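4.2 Plates, and where people put them

I'll admit that plates were the part of this study I looked forward to least. Cups have handles to argue over, and the cutlery drawer is a whole world of its own, but a plate is a plate, or so I thought when Nouhaila Farouk and I drew up the list of objects back in November. Then we started reading the kitchen diaries and I had to eat my words!

We had 12 households keep a diary of how they put their dishes away, and between them they sent us 165 entries. Plates came up all over the place. What people wrote about most was the moment between the rack and the shelf, when you have a plate in your hand and have to decide which way it goes. One group (I call them the stackers) lays every plate flat on the pile, largest at the bottom, and gets grumpy when a side plate ends up under a dinner plate. The other group stands plates on edge, like records in a crate, and they like it because you can pull out any one without lifting the rest. Figure 8 has a plate turned that way, so that you're looking at it almost exactly edge-on and it shrinks down to a tall, narrow oval with a glossy rim.

That narrow shape matters more than I expected. Several diary keepers told us that they pick plates by the rim alone, and plain white ones are the hardest to tell apart on edge. One wrote that she grabs the wrong size "every single morning" and has given up putting it back. Ross Menzies, who coded the entries with me, wanted to file this under storage mistakes. I wanted it under habits, and we went back and forth on it for a week before settling on a category of its own, which we named rim reading (his term, and I like it).

I should add that nine of the households had open shelves, so the edge group may look bigger in our numbers than it would elsewhere. People with deep cupboards mostly stack, whatever they say they prefer.

Figure 8. A white plate held upright, seen edge-on.
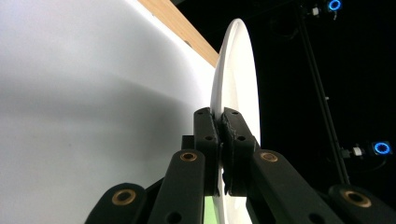
4.3 Cups and mugs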